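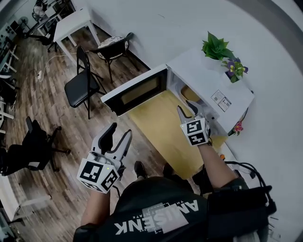 Drallunport, redação de casa e cozinha
Julho de 2022

Posso pôr plantas em cima do micro-ondas?
Poder, pode, mas eu desconfio. Se as saídas de ar forem no topo, o vaso tapa-as. Leia a etiqueta do aparelho — quase ninguém lê.

E flores artificiais?
Não precisam de rega, já é alguma coisa. Ganham gordura e pó na mesma.

Deixar a porta aberta tira os cheiros?
Um pouco. Limpar tira mais.

Os 15 cm livres atrás são mesmo precisos?
Depende do modelo. Números redondos na internet valem pouco; siga o manual.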